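Grunico Wireless Doorbell Ring Log

Data card, version 1.2
Maintainer: Sorin Bălan
Last updated: 10/05/2018

Summary

Ring log is a set of timed button presses from battery powered wireless doorbells fitted in ordinary homes. Each row records one press at the push button and what the indoor chime did with it. The set was put together to compare range and missed rings between three product lines, and to give people writing receiver code something to test against.

Contents

presses.csv – one row per press, 3485 rows
homes.csv – one row per home, 34 rows
units.csv – button and chime pairs, with firmware string
notes.txt – free text from installers, lightly edited

Columns in presses.csv

home_id: integer, matches homes.csv
unit_id: integer, matches units.csv
t_press: time of contact closure at the button, in milliseconds from the start of the session
t_chime: time of first sound at the chime, same clock. Empty if no sound was picked up
battery_mv: button cell voltage under load, read just before transmit
walls: number of walls on the straight line between button and chime
wall_type: brick, stud, block, mixed or unknown
repeat: 1 if the press came less than 500 ms after the one before it, otherwise 0

Missing values are left empty. Version 1.0 used -1 in some columns and an empty field in others. If you have scripts written for 1.0, check them before you switch.

Products covered

Rurkura single button kit, Wojcik twin chime kit and Ustuso plug-in kit. All three were bought at retail. The Wojcik kit has two chimes, and t_chime holds the earlier of the two. The later one is in t_chime_b, which is empty for the other products.

How presses were logged

A small logger was wired across the button contacts, and a microphone was placed 700 mm from the chime. Both fed the same clock over a cable, so no radio link was used for timing. The cable ran through a door or window gap and was not moved during a session. Presses were made by hand. Installers were asked to vary the length of the press and to leave at least one long pause per session.

A chime counts as heard if the sound level crosses the threshold in homes.csv within three seconds of the press. The threshold was set per home, with the radio and television off.

Known problems

Home 12 has a clock step partway through the second session. Rows after the step are flagged in notes.txt but have not been corrected.
Battery voltage for the Ustuso button reads high by a fixed offset. The offset is listed in units.csv and has not been applied.
wall_type is what the householder said. It was not checked.
Presses marked repeat = 1 should be left out of missed ring counts. All three chimes ignore a new press while the tune is playing.

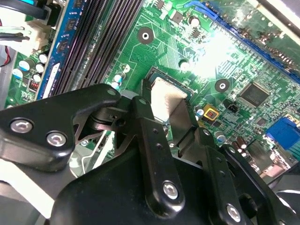

Fig. 1. Green motherboard and processor socket area, with black gripper.

Loading

Files are UTF-8, comma separated, with a header row. Decimal mark is a point. notes.txt has Windows line endings – the CSV files do not.

Terms of use

Free for any use, with credit to Grunico. Home locations are not included and will not be given out on request. Send corrections to the maintainer with the home_id and row number.

Changes

1.2 – added t_chime_b, fixed swapped unit_id values in four homes
1.1 – empty fields used for all missing values
1.0 – first release, June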